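Trelard Automatic, Model 312
Section 3: Setting the time, date and bracelet

Read the whole section before pulling the crown. Takes a few minutes. Have the bracelet tool from the Redlow pouch ready.

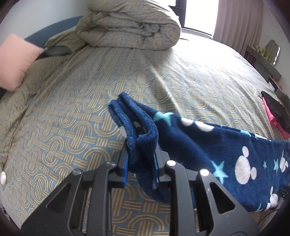 3.1 First wind

1. Take the watch off your wrist. Dont wind it while wearing it, you end up pulling the stem sideways.
2. Unscrew the crown toward you until it pops out. This is position 0.
3. Turn away from you 30 times. Slow turns.
4. Seconds hand should start before turn ten. If not, keep going to 30, then give the case a gentle side to side swing.

Note: the 312 has no hard stop when fully wound. You'll feel a light slipping. Normal.

3.2 Date

1. Pull crown to position 1 (first click).
2. Turn toward you until yesterday's date shows.
3. Leave it there. The last step forward gets done with the hands, see 3.3.

CAUTION: No quick date change between 9 pm and 3 am on the dial. The date wheel is engaged during those hours and you can chip a tooth. Not covered by warranty. If you're not sure where the hands are, move them to 6:30 first.

3.3 Time

1. Pull crown to position 2. Seconds hand stops.
2. Move the hands forward past midnight. Date flips to today.
3. Keep going to the correct time. For afternoon hours go past 12 once more.
4. Overshoot by a couple of minutes, then come back. Takes the slack out of the gears.
5. Push the crown all the way in on the time signal.
6. Screw it down. Finger tight, no pliers.

CAUTION: Water resistance only applies with the crown screwed down. Check it again before swimming.

3.4 Removing links

Applies to the Plornard steel bracelet. For the rubber strap skip to 3.5.

1. Find the arrows on the inside of the links.
2. Push the pin out in the direction of the arrow. Take the same number from each side of the clasp if you can.
3. Close up the bracelet, put the pin back against the arrow, split end last.
4. Tug it. Pin must sit flush on both sides.

Note: older bracelets (code 134 inside the clasp) use screws, not pins. Wrong tool will strip them. Meenakshi Nautiyal at the Agarwal service desk can send the right driver, ask for the 134 kit.

3.5 Rubber strap

Slide the small lever on the spring bar inward, lift out. Fit the buckle half on the 12 o'clock side. Listen for two clicks, one per end. If a bar rocks its not seated.

3.6 Still running fast or slow

Wear it for two weeks before judging. New movements settle. After that, if its gaining or losing more than the figure on your card, write down the reading at 8 am for 3 days and send it with the watch to Umesh Sachdeva, Agarwal Service. Do not open the case back.

The workshop is closed in August. Watches recieved then are logged and started in September.

Next: Section 4, Cleaning and storage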